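## The 29-Minute Book

Momley sells summaries of nonfiction books, read aloud, none longer than 29 minutes. The app carries 427 titles and promises that you will "keep what matters." I spent October with it and I can't say I kept much.

My test was simple. I picked *The Skonton Effect*, a pop-economics title I had already read in full, and played the short version on the bus. The book has 34 chapters and a lot of padding, so I expected the cut to help. What went missing was the evidence. The long section on toll roads, where the author admits his own numbers don't line up, had become one cheerful sentence about incentives.

Kukent, the rival service, keeps the footnotes but hands the narration to someone who sounds thrilled by every comma. It also charges more.

Both companies say listeners "finish" more books this way. Finish is doing a lot of work there. Momley pointed me to a survey of 169 subscribers, all of them volunteers, asked whether they felt better informed. Most did. I would like to know what they scored on a quiz.

Borrow the book from the library and skip the dull chapters yourself.
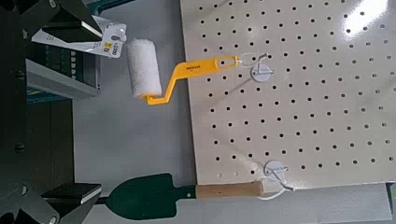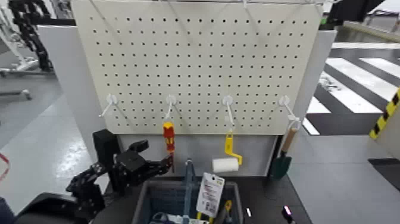 *Words: T. Angelovski | Books & Audio, August 2014*

The full-length audiobook of *The Skonton Effect* has its own problems, mainly the accents. I'll get to those next issue.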